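The Coat Swap Is Back!

August is a silly month to be thinking about winter, I know, but the Grostley coat swap fills up fast and I'd rather nag you now (Glykeria Tsoukalas says I start earlier every year, and she's right).
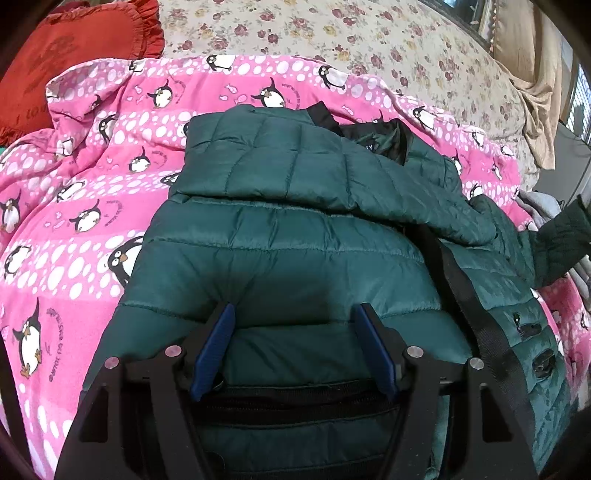
We take anything warm that still has life in it, kids' sizes most of all. Please check every pocket first, because last year I found a house key and half a granola bar! Puffers are always first to go, and a dark teal one with ribbed cuffs like this wouldn't last ten minutes on my rail.

Drop-off is Friday from 4 p.m. at the Stefanou hall, side door.
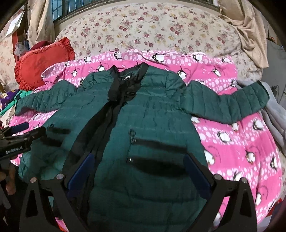

Zippers are the thing I get asked about most. If yours sticks, rub a bit of candle wax along the teeth and work it up and down. Do the little ones too, on a coat with two pockets on the same side of the front, like the one on the bed. Leonidas Tzavaras will be at the mending table for anything worse.

Last winter we rehomed 364 coats,
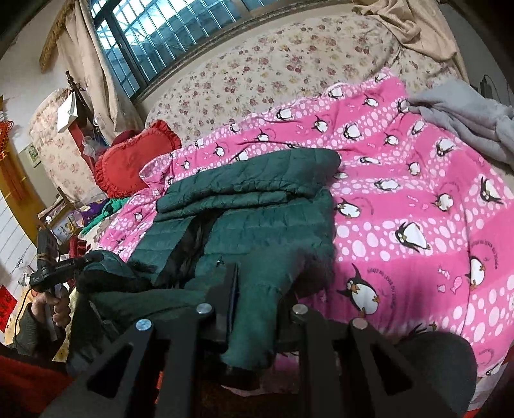
and I'd love to see us reach 1,000 someday, so tell your neighbors over in Plondton too. Bring a bag, and come hungry, there's soup.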